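Can a robot tidy my bedroom yet?

By Triin Liepiņa

I get asked this one more than any other question, usually by someone whose mum or dad is standing right behind them looking hopeful. So let's get it over with. No. Not yet. If there are socks under your bed this evening, I'm afraid you are still the best machine for the job.

But "not yet" is a bit of a boring answer, and the real story is much more interesting, so stay with me. I want to tell you what robots can do, what they can't, and why a sock is a harder problem than a car door.

The chores machines already do

You probably have a few robots at home without thinking of them that way. A washing machine fills itself, warms the water, swishes, empties, spins and stops. A dishwasher does something similar with plates. My great-grandmother washed sheets by hand in a tub and it took her all day, so if you had shown her a washing machine she would have thought the future had arrived.

Look at what the washing machine doesn't do, though. It doesn't pick your jumper up off the stairs. It doesn't check your pockets for tissues (oh, the tissues!). It doesn't hang anything up or fold it or put it in the right drawer. All the bits where something has to be found, picked up and put somewhere are left for people.

Then there are the little round vacuum cleaners that trundle about the floor. They're clever, and I'm very fond of mine, which is called Biscuit. Biscuit can find its way round the table legs and back to its charger. Biscuit can also eat a shoelace and then sit in the hall beeping until I come and rescue it. It has wheels and brushes but no hands, so if there's something in the way it can only go round it or get into trouble.

Why are hands so hard?

Try something for me. Shut your eyes and ask someone to put a thing in your palm - a spoon, a grape, a folded bit of paper. I bet you know what it is almost at once. Your skin tells you if it's cold or squashy or slippery, and your fingers change how hard they squeeze before you've had time to think about it.

You've been practising that since you were a baby. You dropped your cup off the high chair again and again and again, and everybody thought you were being naughty, but you were learning how things fall and how they feel.

Most robots haven't had any of that. Lots of them have a gripper, which usually works a bit like a pair of salad tongs. It opens and it closes. With only that to work with, the robot has to know where the thing is, which way round it's lying, how hard to squeeze and when to let go. If it squeezes too hard, the crisps are crumbs. If it doesn't squeeze enough, they're on the floor.

A factory robot gets round this by having everything just so. If it's lifting car doors, every door is the same shape and arrives in the same place. The robot makes the same move all day long and does it beautifully. Now imagine somebody swapped one of the doors for a wet towel. Towels haven't really got a shape at all! They flop. So do socks, duvet covers, carrier bags and slices of ham.

Shops are a sort of halfway house

I went to see Edgars Jankauskaitė, who works at a firm called Movano. They're trying to find out whether robots can help in the back rooms of shops, where things get sorted, packed and put into boxes. Edgars thinks a shop is easier than a bedroom and harder than a car factory, and once he'd explained it I thought he was right.

In a shop, you can decide where the table goes. You can decide which boxes you use, and you can keep the lights the same all day. What you can't decide is what people want to buy. The shop in Edgars's head (it's a made-up one he uses for working things out) sells 2,625 different things, and they come as bags and tubes and packets and jars. Some are shiny. Some are see-through, and see-through is a real nuisance for a robot, as its cameras may see whatever is behind the packet and miss the packet itself.

So his team started small, with packets and boxes. You'd think a little flat packet would be easy, wouldn't you? Put one on a table and try to pick it up while wearing oven gloves. Go on, I'll wait. I managed it on my fourth go, and only by sliding it over the edge, which Edgars said was cheating and also quite a good idea.

Two arms can be a help with this sort of thing. You use two hands yourself when you open a bag or straighten a blanket. The snag is that the two arms have to agree with each other. If one pulls left while the other pulls right, you've got a tug of war, and I know who loses (the packet).
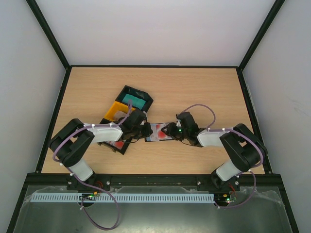
Two arms, one small flat packet-sized item between the grippers, and a box with sections next to it.

How does a robot learn a chore?

There are a few ways. One is to write down every single move, which is fine for car doors and hopeless for socks. Another is to show it. A person steers the arms through the job, over and over, and the computer keeps a record of how the arms moved and what the cameras saw. After lots and lots of goes, the computer tries to work out the pattern for itself.

Rūta Lapiņa does the steering on some days. She told me her first try at putting a packet in a box took so long that her tea went cold, and that she said sorry to the robot when she bumped it. She is much quicker now. I had a turn as well and I was dreadful. My brain knew exactly where my own hands were and had no idea at all about the other ones.

What surprised me is how small a change can upset things. A robot may have learned to put a packet in a yellow box, and then you give it a blue box, or move the box a bit, or stand by the window so your shadow falls on the table, and it can get in a muddle. You wouldn't even notice. You could put the packet away in the dark, in a strange kitchen, with a cat sitting on the box.

So when?

I asked four grown-ups who work on robots how long it would be before one could tidy a bedroom properly, and I got four different answers. Analyn Manalo said the first useful ones would do a single job, such as emptying the dishwasher, and would do it slowly while you were out. Tõnu Bite said he had stopped guessing. Edgars said shops first, homes later. Rūta said it depended a lot on the bedroom.

I think there's another question tucked inside that one. A robot strong enough to lift a laundry basket is strong enough to hurt someone if it makes a mistake, and homes have babies and dogs and grandads in them. A robot that gets it right nine times out of ten sounds brilliant until you picture the tenth plate. It has to be safe as well as clever, and that takes a lot of testing.

Something to try at home

You'll need a friend, a scarf, two pairs of kitchen tongs, a sock and a box. Tie the scarf over your eyes (gently) and hold a pair of tongs in each hand. Your friend is the computer and has to tell you where to move, using only the words left, right, up, down, forward, back, open and close. See if the two of you can get the sock into the box.

Then swap over. If you manage it, try folding the sock first. When I did this with my nephew we laughed so much that he got hiccups, and the sock ended up behind the radiator. I still haven't got it out.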